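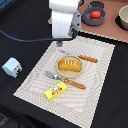 Figure 3. Breakfast layout with the bread on the plate and the fork and spoon on either side. The milk carton sits off the mat.

4.2 Planning over a partly hidden table

The layouts in this section were run with Jakab, our task planner, on top of the Isell motion layer. Isell was left unchanged from Section 3. It takes a grasp pose and a place pose, returns a joint path or a failure code, and knows nothing of the meal. Jakab keeps a list of the items it believes are on the table, each with a pose, a class and a confidence score, and picks the next move from that list.

The first version of Jakab rebuilt its list from scratch at every camera update. This worked well while the arm was parked above the table and badly once it came down. The wrist and gripper hide a good part of the mat at grasp height, and an item behind them dropped out of the list. The planner then treated the spot as free. In the worst case it chose to place a second item on top of the first, and Isell, which had no object in its collision model at that point, returned a valid path.

We replaced the rebuilt list with a persistent one. An item that is not detected is now kept if its last known position falls inside the projected outline of the arm. The outline is computed from the joint angles and the camera calibration, with a margin to allow for calibration error. An item that is not detected and lies outside the outline loses confidence at each update and is removed after 17 updates without a match. We tried shorter limits, but the utensils were often lost that way. Their metal parts give weak detections under direct light, and the detector may miss a fork for several updates before finding it again.

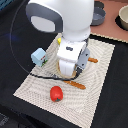
Figure 4. Gripper at the mat above a round tan ring, with the cable lying across the mat. The yellow item is partly hidden by the arm.

Part-hidden items need separate treatment. When only a piece of an object is in view, the detector still returns a box, but the centre of that box is shifted towards the visible side. Feeding this straight into the pose filter pulled the estimate away from the arm by as much as the length of the hidden part. Jakab now checks each box against the arm outline. If the two touch, the class label is accepted and the pose is frozen until the box is clear again. The rule is crude — it ignores real movement if the gripper nudges something while covering it — but it removed the drift.

The cable caused a different problem. It is thin and dark, and it stands out far more on the pale mat than on the black cloth. Our segmentation network, Sillik, was trained without cables and tended to split any object crossed by one into two regions. We added a cable class and relabelled 700 training images to include it. At run time, regions of the same class on either side of a cable mask are merged if their edges line up within a fixed tolerance. The cable itself is never passed to Jakab as an item. It is passed to Isell as a soft obstacle, which raises the cost of low sideways moves through it without ruling them out. Treating it as a hard obstacle left the motion layer with no path for many reachable grasps.

Utensils were the hardest class for grasp selection. The handle is the preferred region, but its direction has to be known before a grasp can be placed. When the handle and the metal head are both visible, Sillik labels them as separate parts and the direction follows from their centres. When the head is hidden, direction is taken from the long axis of the handle, which leaves two possible answers, 180 degrees apart. Jakab holds both and asks for a fresh view before committing to a place pose.
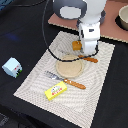

The fresh view is requested as a retreat move. Isell lifts the gripper straight up to a fixed height, waits for 2 camera updates, and hands control back. We considered a planned viewpoint, in which the arm would move to whichever pose uncovered the most uncertain item, and built a trial version at the Irkholm site. It chose sensible poses but spent longer planning them than the fixed lift took to carry out, so it was dropped.

Each retreat adds time, and Jakab will ask for one too readily if the confidence limit is set high. We limit it to one retreat per item per attempt. If the direction is still unclear after that, the item goes to the end of the queue and the planner moves on. An item that returns to the front of the queue unresolved after 7 attempts is reported to the operator and left where it is.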